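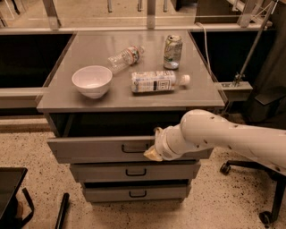

Joon-young Ji, bindery notebook, Sotton
Sun 10 May

Paste again. Third batch of the wheat starch and it finally looks like something you'd let near a book. The first had lumps, the second had one lump, which was all of it.

Recipe as cooked, so I can stop reconstructing it from stains: 20 g starch, 200 ml water, soak overnight, then low heat and stir until the arm goes numb. It turns from milk to glass all at once, and if you are looking at your phone you miss it. Kept it on the heat a while past that. Gyu-bin's note in the old book says "longer than you think" and gives no time, so I'm passing on the tradition.

Strained twice through the horsehair sieve. Thinned one portion to cream for the tissue repairs and left the rest stiff for boards.

Boards: the Ojala ledgers are warping outward. All six covers, same direction, like they'd agreed on it. I lined the insides with one sheet of the Trisetti text paper, grain running head to tail, and that should have pulled them back. It didn't. Checked the grain on the leftover sheet by wetting a corner and watching it curl, and it runs the short way. So I cut every lining cross-grain, with great care, using a good square.

Options for fixing:
- Second lining over the first, correct grain this time. Adds thickness in the joint, which is already tight on the two big ledgers.
- Lift the linings and start over. The paste is fresh enough that a damp blotter ought to do it. Hate this one. Probably right.
- Press them under more weight and hope. Tried on the smallest. It came out flat, I made coffee, and it was no longer flat.

Went with lifting on ledger 2 as a trial. Blotter on, polyester over that, checked every few minutes. One corner skinned a little board with it. The rest came away clean. Relined with the grain the right way and put it between felts under the nipping press, not screwed down hard. Leaving it alone until tomorrow, or at least intending to.

Spine leather for the Grilside order: the skin is thicker at the neck than the invoice suggests. Pared the first strip and went through it at the turn-in, so that strip is now a bookmark. Second strip fine after I rehoned the knife, a step I had skipped on the grounds that I was only doing the one strip. Folio 83 in that volume still has the old tape on it. Haven't touched it. The adhesive has gone brown and I want Gyu-bin Bae to look before anybody gets brave with solvent.

To do:
- label stiff and thin paste, they look the same in the jar by morning
- mark grain direction in pencil on every sheet BEFORE it goes in the rack (arrow, big)
- reorder blotter, we're down to the ones with coffee rings
- thread: 18/3 is too fat for the Grilside sections, swell is ridiculous. Try 25/3.
- ask Ojala if they want the original labels back on or kept in an envelope

Added later: looked at ledger 2. I know. It's flat so far. Put the weight back on and went to wash the brushes.

Sotton Bindery bench notes | Contact the bench | © Sotton Bindery | Back to top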